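Handführen oder Fernsteuern – die Debatte wird gerade überall geführt, und meistens von Leuten, die keins von beidem je einen Nachmittag lang gemacht haben. Ich schon. Seit April bei Bakholm, 2821 Vorführungen, Griff in die Kiste, Werkzeug raus, nächstes.

Meine Meinung: Handführen wird überschätzt. Klar, fühlt sich toll an, man spürt das Gewicht, man lernt schnell. Aber man steht im Weg. Und man schaut mit den eigenen Augen in die Kiste, der Arm später nur mit der Kamera. Was ich sehe und er nicht – das steckt dann in den Daten drin. Unsichtbarer Müll.
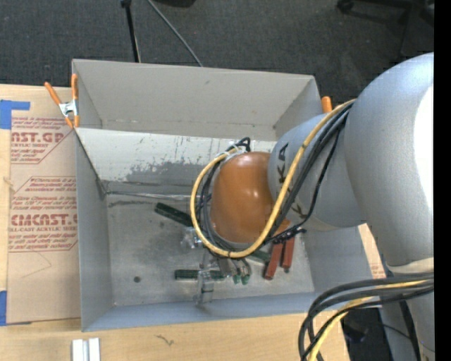
Fernsteuern ist zäh. Nach zwei Stunden Nacken kaputt, Griffe daneben, nochmal. Gwawr Mathias hat mir 116 davon gestrichen, zu ruckelig. Hat mich geärgert. Und trotzdem: wer nur das Kamerabild hat, der greift erlich. Der zögert an den Stellen, wo es wirklich schwer ist, bei den verdeckten Griffen, bei Sachen die dicht aneinander liegen. Dieses Zögern will ich in den Daten haben, nicht rausgeschnitten.

Also bitte: weniger Streit um die Stückzahl, mehr darum wer da vorführt und was er dabei sehen kann. Und Pausen bezahlen, verdamt nochmal.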